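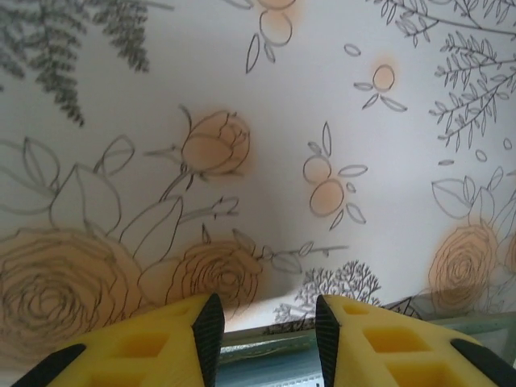

Floral with a striped damask: too much?
Posted 21st February by benum_hall
Reading time: 1 minute

benum_hall: Rose print underneath, gray outlines with peach on the flowers. Beige damask stripe on the walls. I like both. My sister says pick one.

sanener: Your sister is right. Two patterns that size fight each other. Paint the walls.

etska42: Disagree. The print is mostly white and gray, so the brown stripe carries the walls fine. I'd leave it.

sanener: The peach doesn't go with that brown.

benum_hall: Peach and beige look OK to me. Second view, with the ferns and all three walls:

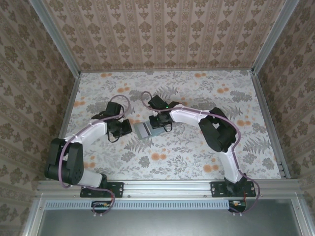 Re: Floral with a striped damask

arellano_b: Keep the stripe on the back wall and do the sides plain cream. Buy 6 rolls and return what you don't use.

etska42: Plain sides would look unfinished.

benum_hall: Leaving it until spring. Will price cream paper anyway.

Contact | Copyright Arellano Home Boards | Back to top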